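Diese Seite verwendet Cookies. Mit der Nutzung stimmst du unserer Datenschutzerklärung zu. OK

Warum hält eine Decke warm?

Eine Decke macht keine Wärme. Die Wärme kommt von dir. Dein Körper ist wie eine kleine Heizung, die Tag und Nacht läuft. Ohne Decke zieht die warme Luft einfach weg.

In Stoff stecken viele winzige Lücken. Darin sitzt Luft fest, und Luft leitet Wärme schlecht. Gestricktes besteht aus lauter Schlaufen, da passt besonders viel hinein.

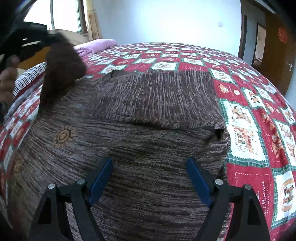
Gestricktes auf einer Decke aus bunten Flicken

Auch Plüsch fängt Luft ein. Seine kurzen Fasern heißen Flor. Streichst du mit der Hand darüber, legen sie sich um, und der Stoff sieht heller oder dunkler aus. 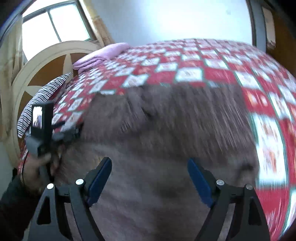 Plüschdecke mit kurzem Flor

Probier es aus: Fülle zwei Becher mit warmem Wasser und wickle einen in einen Schal. Miss nach 11 Minuten die Temperatur. Welcher Becher ist wärmer?

Text: Merle Doolan
Zuletzt aktualisiert: 02.02.2024
Kategorie: Wissen für Kinder > Alltag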